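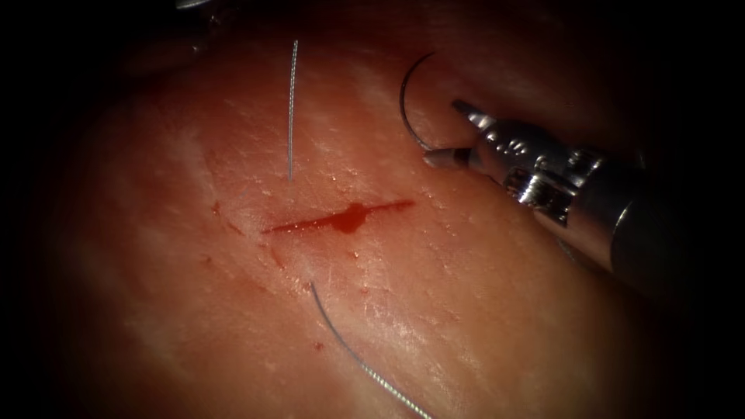

4.2 Loose thread near the wound

In the previous part we looked at the distance between the needle entry and the edge of the cut. We now turn to the thread. In the older lists for judging a closure, among them the Dendport list, the thread is marked only at the end, when the knot is tied and the tails are short. We think that this comes too late. A good part of what goes wrong with a small closure goes wrong while the thread is still lying on the tissue, before any knot exists.

We reviewed 61 closures of short, straight cuts, all with a braided thread and a curved needle. Each closure was watched twice, once by each reader, and the two readers did not speak about it until both had written their notes. For the loose thread we used three words. A thread was "free" when it lay beside the wound and did not touch it. It was "crossing" when any part of it passed over the open cut. It was "caught" when it was held under an instrument or under another turn of the same thread. One closure could receive more than one word, as the state changes many times during the work.

Crossing was the most difficult state to agree on. A thin grey thread over dark blood is not easy to see, and where the blood has collected in the middle of the cut it can hide the edge completely. In eight closures the readers gave different answers, and all of these were settled by watching the passage again at lower speed. We did not use a third reader.

A second matter is the small pieces. When a tail is trimmed, the end that is cut away is often left where it falls. A braided thread opens at the cut end, and the fibres spread. Such a piece can lie very near to the next stitch, as in Figure 6, where the needle is passing through at a small bleeding cut and a frayed bit of thread lies close by. The Dendport list has no line for this. We added one, and asked only whether a loose piece was present when a new stitch was begun.

Figure 6. Loose piece of suture material on the tissue surface, near a bleeding incision. 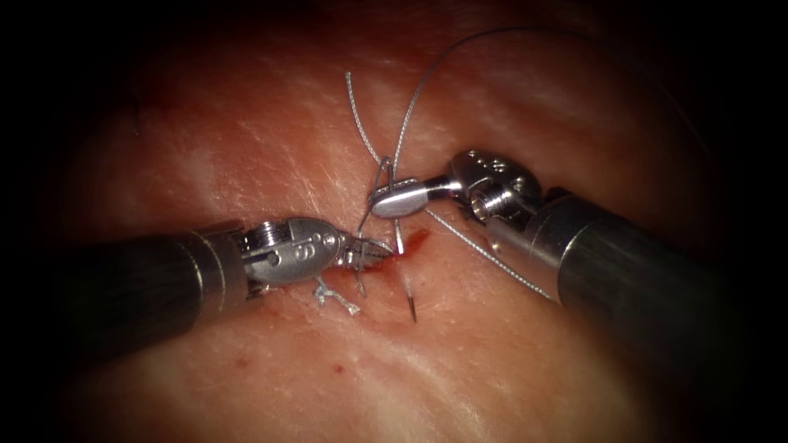 Vesna Đorđević objected, when she read the first version of this section, that a loose piece should not be marked in the same way as a crossing thread. In her opinion the piece is a question of tidiness and can be taken away at any moment, while a crossing thread can be pulled into the stitch and then the whole stitch must be opened. We accept this. In the final marking the two are kept apart, and the loose piece does not lower the score for the stitch itself.

The third matter is the length that is left for the tying. Here the practice in Kiltville differs from what Todorova advises. Todorova asks for a short working end and says that a long one will always make trouble. In Kiltville the learners are told to leave at least 50 mm and to lay it out to one side before the first throw. Both ways have a price. With a short end there is little to hold, and it slips back through the tissue if the other side is pulled too early. With a long end the thread makes loops, and the loops must be put somewhere.
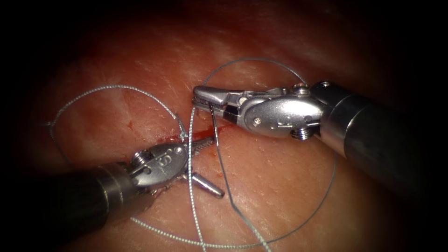

Where they are put depends mostly on the first pull. If the thread is drawn along the line of the cut, the loops tend to fall over it. If it is drawn across, away from the side on which the needle came out, they fall on clean tissue and stay there. Amra Leka proposed to mark the direction of this first pull for every stitch, and we did so for the second half of the material. We regret that we did not do it from the beginning, as the first half can be compared only in part.

We have not tried to say which length is correct. The cuts in our material are short and nearly straight, and for a longer or curved wound the loops would behave differently. It should also be kept in mind that a smooth thread does not hold its bends as a braided one does. The Prullidis scoring sheet, which was made for smooth thread, gives no place to loops at all, and for its own purpose this may be reasonable.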